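From: Ada Sartori
To: kit-care list
Date: Mon 8 January
Subject: Re: Folding numbered jerseys before storage

On the December thread, the Lalmont rep wrote:

> We have 25 jerseys going back into the Flustmont crates and the
> numbers are starting to lift on several of them. The shirts come
> out of the bag in a ball and get folded on whatever is nearest.
> Is there a fold that keeps the print flat? And does the surface
> matter? We have a concrete floor, a row of lockers and a padded
> bench to choose from.

The surface matters less than the order of steps, but of those three I would use the bench. Woven upholstery has enough grip to hold the hem in place while you square the shoulders. Lockers are too slick and too narrow, and the floor puts grit into the print.

The method we use at Nikosdale for shirts with large front or back numerals:

1. Clear the surface completely. White garments go in a separate pile. A red shirt with any damp in it will mark them.

2. Pull the sleeves out before anything else. A rolled sleeve keeps its crease, and striped sleeves show it badly.

3. Lay the shirt with the larger numeral face down. Smooth from the center outward with the flat of the hand. Do not tug on the print.

4. Fold each side in along a line outside the numeral. With double digits on a small shirt this may not be possible – in that case fold between the digits, never through one.

5. Bring the hem up once, to just below the collar. One fold is enough for the Flustmont crates, which are 445 mm long on the inside. Two folds will put a crease through the number.

6. Stack no more than eight high, collars alternating.
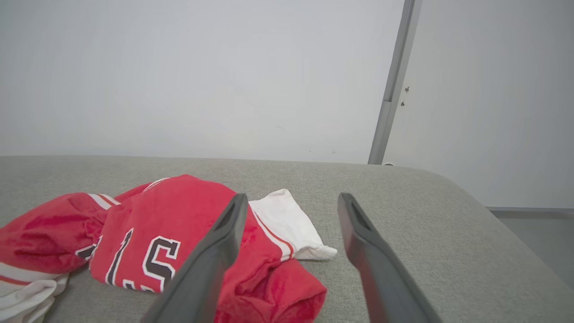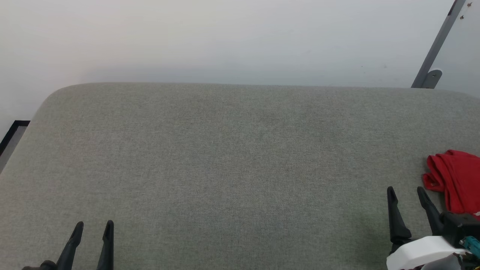 Red jersey with the 15 on the gray cushioned surface, and a wider view of gray woven fabric.

Tedesco wrote back off list and agreed I could pass it on: step 5 does not work for the long-cut shirts. Ours run past the crate even with the hem brought up, so we put a sheet of plain tissue over the numeral and fold a second time across the tissue. It has held for 2 seasons without cracking. The tissue needs to be unprinted. We also stopped alternating collars, as the stack leaned anyway.

I have no objection to the tissue. I would still roll the long cuts, print outward, around a cardboard tube if you have the shelf space. We did 309 shirts last year, long and short together, and the rolled ones came back with the least lifting.

For numerals that have already lifted, do not press them before storage. Leave the edge alone, fold clear of it and tag the shirt for repair. Lalmont, if you can send me the body length of your largest size I will work out whether it fits the crate with one fold.

Ada Sartori
Nikosdale kit room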